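Social Media for Small Business, session 6 handout
Instructor: Ilham Wattimena

Topic: scheduling posts, and what to do with comments after

Recap from last time. You should have a list of post ideas by now. If not, do it tonight, ten minutes, phone notes are fine. We need it for the exercise.

1. Why schedule at all

Because you have a shop to run. Posting "when I get a minute" means four posts on Monday and then silence till the next week. A queue evens it out.

Westness (the bakery from session 2) went from random posting to three a week, same days, same time slots. Followers 891 when they started. Growth was slow, but comments went up within the first month, and comments are what we care about here.

2. Setting up the queue

- pick your days first, then the times
- look at your own page stats for when people are on, ignore the "best time to post" charts
- load two weeks, no more. Past that you forget whats in there
- check time zone!! Pelupessy had every post going out at 3 am for most of November
- leave one slot a week empty for something that comes up

Drafts and scheduled posts are not the same thing. A draft sits there forever. Check the status before you close the window.

3. Captions

First line does the work, the rest gets folded under "see more." So put the point first — price, date, whatever it is. Not "We are so excited to announce."

Length: the caption limit in our planning sheet is 2000 characters. You wont need it. Most good ones on the class list run two or three sentences.

Links: one per post. Two links and people click neither.

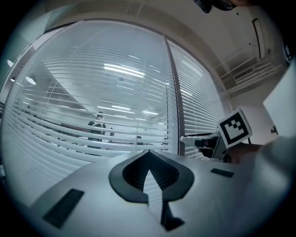
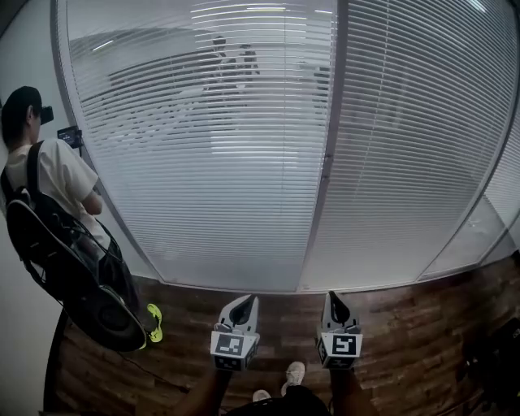
Hashtags: a few, local ones if you have them. Mevik used 22 on a single post about gift cards and it read like spam. Cut to four, nobody missed the rest.

4. Comments

Answer the same day if you can. Short is fine. Use the person's first name.

Complaints: reply once in public, politely, then move to messages. Do not argue in the thread. Do not delete unless its abusive, people take screenshots.

Questions you get over and over (hours, parking, do you ship) — save a reply for each one. But read it before you hit send. Groltov's saved reply told a customer they were open on a day they were closed, and it stayed up all weekend.

Decide who answers. If there are two admins, split it by day. Otherwise both of you think the other one did it.

5. When to pause the queue

Storm, bad local news, you ran out of the thing you're promoting. Pause everything, then go thru the posts one at a time. Know where the pause button is before you need it. We'll find it together in class, it moves around with teh updates.

Exercise

Take 6 ideas from your list. Write first lines only, no full captions. Swap with the person next to you and mark any where you cant tell what the post is about. Rewrite those. Then load two into the scheduler as drafts — drafts, not live.

For next session: bring your page stats, last four weeks. Export or screenshot, either works. We start on paid posts, so also bring a number you'd be ok losing.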